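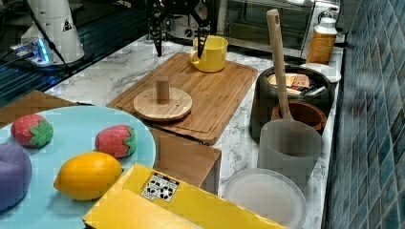

Hultwood Open Day Kitchen Set

README, version 3
Last changed: August 2025

What this is

Recordings from the robot kitchen demonstration at the Hultwood open day. One arm with a two-finger gripper worked at a marble-look counter while visitors stood behind a rope and asked for things to be moved. The set holds 981 episodes. An episode starts when the arm leaves its rest position and ends when it returns there, whether or not the object got where it was meant to go.

The demonstration was planned by Marlene Voß and Joscha Ackermann. Dörte Wunderlich drove the arm for most of the day and wrote the first draft of this file.

Tasks

Visitors chose from a printed card with 5 tasks on it:

mug_to_board: put the yellow mug on the cutting board
mug_lift: grasp the mug by the rim and raise it
fruit_to_board: move one piece of toy fruit from the plate to the board
fruit_return: move it back to the plate
free: anything else the visitor asked for, within reach

The free episodes have a short text note typed by the operator. Spelling in the notes has not been corrected. Some are in German.

Setup

The counter was left crowded on purpose. The toaster oven, the pot and the containers along the tile backsplash are there as clutter and none of the four named tasks uses them. The toy food is plush and plastic. Small items got nudged during the day and were not put back to a marked position, so do not assume a fixed layout between sessions. The light is whatever the hall had, with the roller door open in the afternoon.

Folders

gister/ morning sessions, one file per episode
rieger/ afternoon sessions, same format
notes/ operator notes for the free episodes
overhead/ views of the counter from above, stored by session

The folder names come from the two halls and have no other meaning. Each episode file has joint positions, gripper opening, a task label and a success flag. The flag was set by the operator right after the episode. In the first 12 episodes of the afternoon it was left at its default value, so please ignore it there.
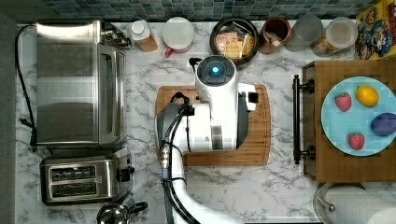 Anneliese Oltmanns wrote to us after the open day that the view from overhead should have been on the big screen from the start, as people in the second row could see the arm move but could not tell what it was reaching for. She also asked for the task card to be larger, and for someone to say out loud which task was running before the arm started. We have put all of this on the list for the next one, planned for April.

Known problems

Three episodes in gister/ have no end time. They are listed in notes/missing.txt.
Some fruit_return episodes are labeled fruit_to_board. We fixed the ones we found.
The arm was paused several times when a visitor leaned over the rope. The pauses are still in the data and show up as long stretches with no joint movement.
Sound was not recorded.

Use

Free for teaching and research. Please name the Hultwood open day as the source. If you convert the files to another format, keep the episode numbers as they are. The Mernico viewer opens the episode files directly, but it does not show the operator notes.

Questions and corrections go to Tyyne Räsänen. Include the folder name and the episode number.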